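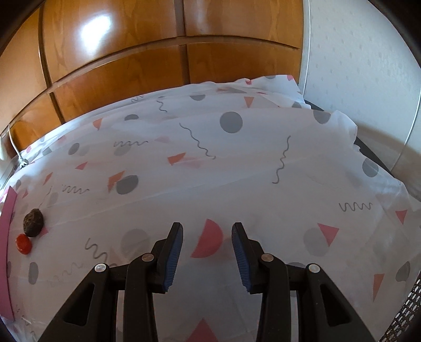 Cloth 3014, stone and orange-red piece at far left. Creases as found.

6th April, Mokthorpe, round table

Second look at the printed cover from Vorum. The sheet that came with it says it "drops flat under its own weight" and I still don't believe it. It is thin enough to let a bit of what's under it show through, and thin cloth doesn't drop, it drifts. Long shallow creases in the open area, wrinkles at the far edge, and the right edge has gone into ruffles. If this is flat then I'd like to see what they call creased.

Pattern: gray dots, gray squiggles, triangles and half-circles in pink and coral or red. I was against it in January and I'm still against it. Two complaints. First, a dot that runs over a fold stops being a dot. There is one back there that reads as a half and another near the right that reads as an upright oval, and anyone trying to judge spacing by the print will be fooled by it. Second, the small pink triangles turn up right next to whatever you put down. One is peeking out from behind the stone and I went to pick it up.

The stone was somebody's idea of a weight. I have my doubts. It holds the cloth directly beneath it and does nothing for the ruffle on the opposite side. To do any good we'd need one at every trouble spot, and then we'd have a table full of stones. The orange-red piece beside it is much too shiny to tell you anything about color under our lights. Leave it out next time.

Ironing: the Parberg note claims one pass on low is enough. I gave it one pass on low. See above. Going to try it damp before I give up, but the old Penrose cover never needed this much attention, and it was supposed to be the cheap one. The Penrose is 61 inches across, for the record, and it hung straight. I haven't measured this one.

On to the snack-and-tea layout.

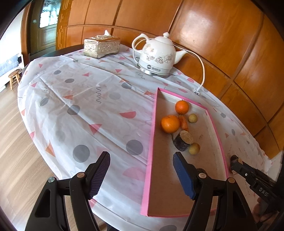
Tea layout, tray on the right, kettle and tissues at the back.

The tray is the pink-edged one with the cardboard base. I was told it would "read as serving ware." It reads as a tray with a cardboard base. I'll admit the pink sits all right with the print, which I did not expect to be writing down.

Contents: two oranges (one big, one smaller), the piece of carrot, the two little round yellowish fruits, and the dark cork-topped cylinder. The cylinder bothers me. It sits in the middle of the produce as if it had been served with it. Either it goes back by the kettle or it goes in the drawer. Also not convinced by the carrot between two oranges, orange on orange on brown. Move it to the other side of the yellow ones and see if it stands out.

Kettle is the teapot-shaped one, white with the gray and brown flowers. Nice enough. The floral and the geometric print are having an argument, though, and the silver tissue box with the embossing has joined in. Three kinds of decoration on one table. The argument for it is that real tables look like this. Fine, but real tables also have cups, and I see no cups in this layout.

The cord I really don't like. It loops out from behind the kettle and the plug lies on the cloth past the tray. A white plug on a white cloth is going to get something set down on top of it sooner or later. Either run it off the back or leave the kettle off its base.

Overhang at the left side is decent, some folds in it, clears nothing interesting. No objection there.

Open:
- damp iron on 3014, then lay again and check the ruffle
- cork-topped cylinder out of the tray
- cord off the table
- ask Vorum if order 1261 can still go back
- plain cover for comparison, same layout, before anyone signs off on the print

The sheet also says good for 100 washes. We'll see about that after one.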